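Plirkham Street Reading Project – progress report to the Usard Fund
29 Jun 2025

Hi all,

I promised you a proper update before the summer break, so get a cup of coffee, because I've got a lot to tell you! When we last wrote, in November, we had a leaky back room, a pile of donated paperbacks and your first payment just landed in the bank. The roof is fixed now (hooray) and the room is open four afternoons a week.

Loans first, as I know you like those. We lent out 1,023 books between January and March and 1,462 between April and now. The spring jump is mostly down to the comics shelf, which I was snooty about when we planned it and have since had to eat my words. Kids take a stack, read them on the floor and then go home with a stack more. We've put part of the book money into replacing the ones that fell apart, so that line is running ahead of plan.

The homework table is the other big change. We have 24 children signed up and we're full, with a waiting list I don't enjoy looking at. Snacks have turned out to matter more than I guessed when I wrote the budget. Children who come straight from school are hungry, and hungry kids don't read! I've moved a little from printing to food and I'd like your okay to keep doing that through the fall.

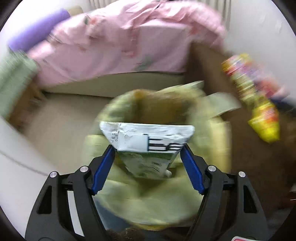
A drink carton. Drinks come under the food line in the budget.

Now the less cheerful bit. The Saturday family session hasn't worked. We ran it all through April and most weeks two families came, lovely as they were, and it cost us the same in heating and staff hours as a full weekday. I'd like to stop it and try a Thursday evening instead – parents keep asking for one, and the bus out to Godeck runs later that night.

The Sekiguchi catalog software is finally set up. It took me much longer than it should have (the old card file had three different spelling systems, don't ask) but we can now see what's out and what's overdue. Picture books still need entering, and I'm hoping to get through them in August while we're closed.

Still to come from me: the receipts for the shelving, and the new quote for the front window blinds. The first quote was silly money so I've asked for another.

Call me any afternoon if you want to go over the food line before your next meeting.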